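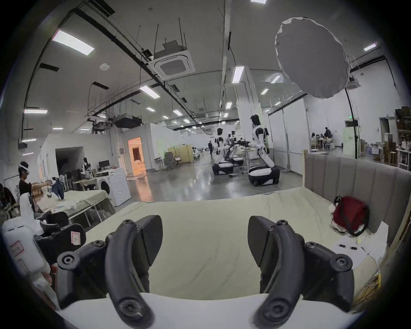

Bed with fitted sheet and channel-tufted headboard; table, clothing rack and front-loading washer behind.

Bedding and Laundry FAQ - Cornley Furnished Units

Applies to all Cornley units with the Holmgren bed and the Fallesora linen set. Last revised in February.

What comes with the bed?
One mattress, one mattress protector, two fitted sheets, one flat sheet and two pillowcases. The second fitted sheet is stored in the linen bag on the closet shelf. Pillows are supplied on request.

The fitted sheet wrinkles at one end. Is it the wrong size?
Usually it is the right size and has been put on rotated. The label on a Fallesora fitted sheet goes at the foot, right-hand corner. Seat the two headboard corners first, then pull the foot corners down and under. Light wrinkling near the edges is normal with this fabric. If a corner will not stay under the mattress, check the depth printed on the label. The current sheet fits mattresses up to 11 inches deep, protector included.

How do I clean the upholstered headboard?
Vacuum along the channels with the brush attachment, top to bottom. For marks, use a damp white cloth and blot. Do not use bleach, a steam cleaner or a colored cloth. Wipe wood parts with a dry cloth only.

Can I keep bags and papers on the bed during the day?
Yes, but clear them before a linen change. Housekeeping does not move personal items, and a bed with anything on it is skipped until the next visit. Pens should be capped. Ink on the fitted sheet is charged as a replacement, part no. 496.

Where should cables go?
Along the wall side of the bed, off the floor where the vacuum runs. Do not route them between the mattress and the frame, or under the sheet.

What day is the linen change?
Wednesday, before noon. Strip the bed and leave the used set in the linen bag. Units that miss the Wednesday pickup can use the washer.

How do I wash the bedding myself?
Fitted and flat sheets: warm, normal cycle, medium spin. Pillowcases can go in the same load. Mattress protector: cool, low spin, separate load. Nuline detergent is supplied in unscented form; one capful is enough for a full set. Fasten zippers on anything washed with the sheets.

Can I wash dark and white clothing together?
No. Run whites on their own, and wash dark blue, black and red items inside out on cool.

What is the table cloth for?
It protects clean clothing from the tabletop during folding. Wash it with the whites. Do not iron directly on it - the table finish marks at low heat.

Fold or hang?
Knits and T-shirts are folded. Shirts, jackets and anything with a pressed crease go on hangers. Leave a finger's width between hangers on the rack so that damp seams can finish drying.

How much can the clothing rack hold?
27 pounds, evenly spread. Wet coats should go in the shower area first.

The washer door will not open after the cycle.
Wait two minutes for the lock to release. If it stays shut, run a drain and spin cycle and try again. Do not force the handle. If the fault remains, report it on extension 114 with the unit number.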